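How a Magistrates' Court Lists Its Domestic Abuse Cases
Student project report, Criminal Justice module, by Afroza Bhattacharjee and Wondimu Tekleab
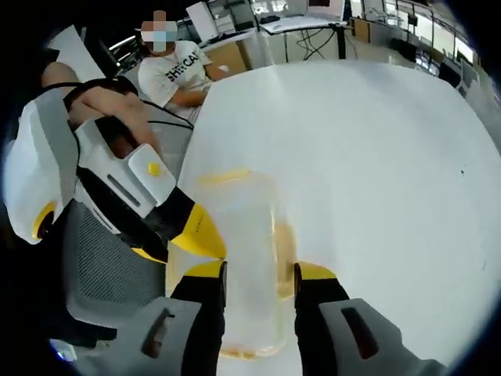 Dilruba Sheikh wrote on our first draft that we had mixed up adjourned cases and withdrawn ones, and that the difference matters a great deal to the person who made the complaint. She was right, and we recounted everything with the two kept apart.

Our question was how often a domestic abuse hearing at Clundommont goes ahead at the time it is listed. We sat in the public seats during March and wrote down what was said in open court. We did not speak to defendants or witnesses, and we use no names from the cases.

The printed lists for the month had 1,938 entries of all kinds. We picked out 85 that were marked as domestic abuse and followed each one on the day. Of these, 20 were adjourned and another 20 were withdrawn. The other 45 went ahead, most of them later than listed. A 10 a.m. case was often called after lunch.

The reasons given for adjournment were mostly ordinary ones. An interpreter had been booked for the wrong building, or papers had reached the defense that morning. In a few cases no reason was given aloud. Withdrawals were harder to follow. The prosecutor usually said only that there was no longer enough evidence, and the case ended in under two minutes.

Lutfa Gamage, who supervised the project, arranged for us to talk with Genivaldo Fagundes of Provora, a support service with a desk near the entrance. He said people who are sent home once are often unsure about coming back, and that childcare and lost pay come up more than fear does. We have no figures to test this.

One month in one court is a small sample. We also missed two afternoons when both courtrooms sat at once, so those hearings are taken from the clerk's notice. The tally sheets are in Appendix B, and the wording of our request to the court is in Appendix C.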